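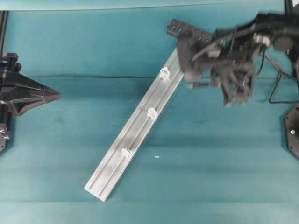 Photo: Theano Stergiou / Pirnside Robotics Club

Pirnside Robotics Club boards > Student projects > Cable routing with two arms (Skara challenge)

theano_s
Posted 2nd December

Okay, build log time! For anyone new on the board, our student group picked cable management for the Skara challenge. You get an aluminum extrusion with plastic clips on it, a USB hub at the far end, and two arms. The job is to take the cable, run it down the rail and press it into the clips. No hands allowed once the run starts.

We went in thinking the clips would be the hard part and the cable would be easy. Ha. Cables do whatever they want. A rigid part is where you left it, but a cable remembers how it was coiled last week and springs back the second you let go of it. I love this problem so much and it's eating all my evenings.

The plan is that one arm keeps a little tension while the other one presses. We teach it by driving the arms ourselves, recording the runs and training on those. Our target is 3,000 recorded runs by February, and as of tonight we have 1,505 in the can, so we're just past halfway. I'm really proud of this group!

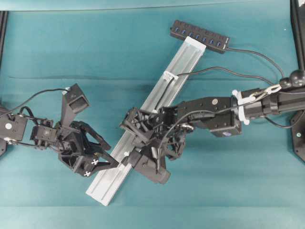 The two arms also have to stay out of each other's way, and that has turned into its own project. Our first drivers liked to bring both grippers in low over the same clip, and you'd get this awful clack and everybody in the room would go "oooh." Now the rule is that whoever is holding tension backs up before the other one comes across.

Questions and opinions welcome. Loud opinions too.

orneck_fan
Posted the same evening

So cool! We did the Orneck kit last year, and that was all pegs and holes, so I'm jealous. Do you move the rail between runs or leave it put?

theano_s

We move it. Different angle, different spot, slide the clips along too. It makes the early results look terrible, but I'd like it to learn to find the clips and not just memorize a spot on the table.

Detlef Teuber

Nice work, and I mean that, but I'm going to disagree about moving everything from day one. When I helped the Barreto team we kept the fixture bolted down until the press step was solid, and only then did we start shifting it. If you change the angle, the clips and the cable all at once, how do you know what broke when a run fails? I'd take 39 clean runs with one layout over a few hundred with the layout all over the place.

Also, check your fingertips. Long pointed fingers are great for getting into tight places, but they have very little surface to push with. A cable rolls off a point.

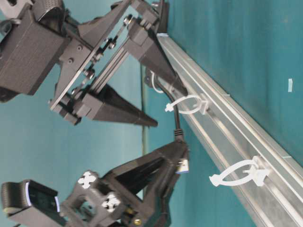
We ended up sticking a bit of rubber on ours and cutting a shallow groove in it. It looked awful and worked fine. The groove kept the cable from rolling sideways as we pressed, and it cost us one lunch break.

theano_s

Ooh, the groove is a great idea, stealing that. I'm not with you on the fixed layout though! We tried it for our first batch and the policy got really good at exactly one table. Then somebody bumped the rail and it pressed the cable into thin air with total confidence.

Detlef Teuber

That tells me you stopped at the fixed layout. I'm saying start there, then move. Two stages.

clipwrangler

I'm with Theano on this one. My school did two stages and we had to throw out most of the stage one data, it kept dragging the arms back to the old spot. Mix it from the start and just be patient.

Different question - how are you scoring a run? Does a half-seated cable count?

theano_s

The rules give a point per clip, fully seated or nothing. For our own notes we keep a "close" column too, mostly for morale. With 3 clips on the rail, a perfect run is three points plus whatever you get for time.

And since people asked by message, here's our order for one run. Home both arms. Set the rail down at a new angle. Hub goes up near the far end. Start recording, left arm approaches first, then right. Stop recording BEFORE you reach in to reset. I put that in capitals for my own group, you know who you are.

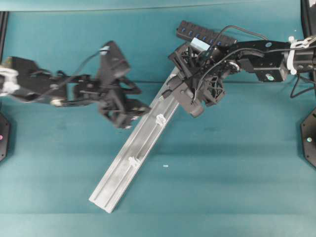

We swap drivers every ten minutes or so. Tired drivers get jerky and you can see it in the data the next day, all these little stutters right before the press. The smoothest driver we have is also our youngest, who had never touched the arms before this fall, and now the older kids ask her for tips!

orneck_fan

Ten minutes is shorter than ours was. We went half an hour and yeah, the last part was always garbage. Might explain a lot.

Detlef Teuber

Short shifts, agreed, no argument from me there. Theano, do me a favor and try one afternoon of fixed layout with the rubber tips on. If it does nothing for you I'll post an apology in this thread.

theano_s

Deal. I'm saving a link to that post, by the way. We'll print a couple of groove depths first and I'll put the results up here, good or bad.

clipwrangler

Please post the files for the tips too, we'd like to try them on our arms.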